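Speaker notes, "Two hands, one umbrella"
Wael Younis, 10/28/19

Slot is short. Don't do the history bit again. Loubna timed it last time and it ate a third of the talk.

Opening

Say hello, say the title, let people find seats. Start with the question: when a robot has two hands, how does the second one know it's needed? Most of us answer by writing it down. Left hand holds, right hand pulls, go. It works beautifully until somebody puts the object down the other way around.

Mention that our first version did exactly this and that I was very proud of it. Pause. Move on.

The idea, in one minute

We call the method Brakisier. The name is Cirilo's and I have stopped asking. One policy drives both arms, but each hand also gets a small side output, the "call," which says how badly it wants help. The other hand reads the call as an input. There is no script for who leads. Whichever hand has the better grip tends to become the holder, and the other one goes looking for the free end.

Stress "tends to." Somebody will ask, and I'd like to have said it first.

The call is trained from the demonstrations with no extra labels. We look at when the human operator brought the second hand in and work backward from there. Brahim has the math on a backup slide. If anyone wants the math, point at Brahim.

Training data

2,734 demonstrations, all by teleoperation. Three operators did nearly all of them: Brahim, Anas Ait Brahim and me. Mine are the slow ones. We tried dropping mine and the results got slightly worse, a finding I bring up whenever possible.

Long, thin objects were the hard group. A block you can pick up one-handed and forget about. Anything long droops, swings, or needs turning end for end, and that's where a second hand pays its rent. Go to the picture.

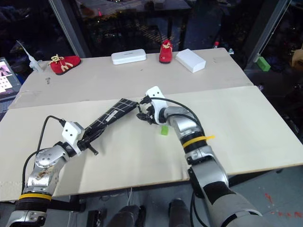 Left hand holding the closed umbrella, right hand closing in on the tip end.

Leave it up while talking. Points to make, in whatever order they come out:

The left hand has it near the handle, with most of the length out over the table. For a regrasp, the useful place for the second hand is far from the first, so the right hand heads for the tip. We never told it "tip." It gets the target from the call plus its own camera view.

The green block under the right hand is a distractor. So is everything in the back row, shoes included. An earlier policy loved those shoes. It would go for a shoe with an umbrella in its other hand, like a man leaving a party too fast.

People ask about the grid pattern on the umbrella. Thin white lines on black are rough on our depth estimates, so it stayed in the test set. Anas wanted it out. Anas was outvoted by me.

Results

We ran 527 evaluation trials. Keep it simple and don't read the table aloud.

Scripted roles: fine when the object starts where the script expects, sad otherwise.
Joint policy with no call: both hands sometimes go for the same end. The audience likes the video of this. Play it once.
With the call: fewer collisions between hands, and the second hand arrives sooner. Full numbers are in the handout, by object.

Then the failures, before anyone digs them up. We had 129 failed trials with the full method. The biggest group is late handoff. The second hand arrives, hovers close to the object, and waits for a call that has already dropped off. Loubna named this "the polite failure" and now the whole lab says it, including in writing.

Next biggest is the fingers catching on something on the way in. Nothing deep there. The planner treats the hand as tidier than it is.

What I don't know

Be plain about this part. We tested 6 object types, and that's a small world. Whether the call carries over to soft things like towels, I can't say. We have January penciled in for cloth and I expect to be humbled.

Also unclear: whether the call means anything we'd recognize as "help." Cirilo thinks it mostly tracks how far the object sticks out from the palm. He may be right, and it would be a much duller paper – though a shorter one.

Likely questions

Does it need both cameras on? Yes. With one covered it mostly stands there.
Why not just use a better gripper? Smile. Say we use the hands we have.
Is the code out? The training code is. The teleop side, Torkik, needs cleaning up first. Do not promise a date. I promised a date last time.

Thank Loubna for the evaluation runs. Leave the handout slide up. Take the clicker back from Brahim.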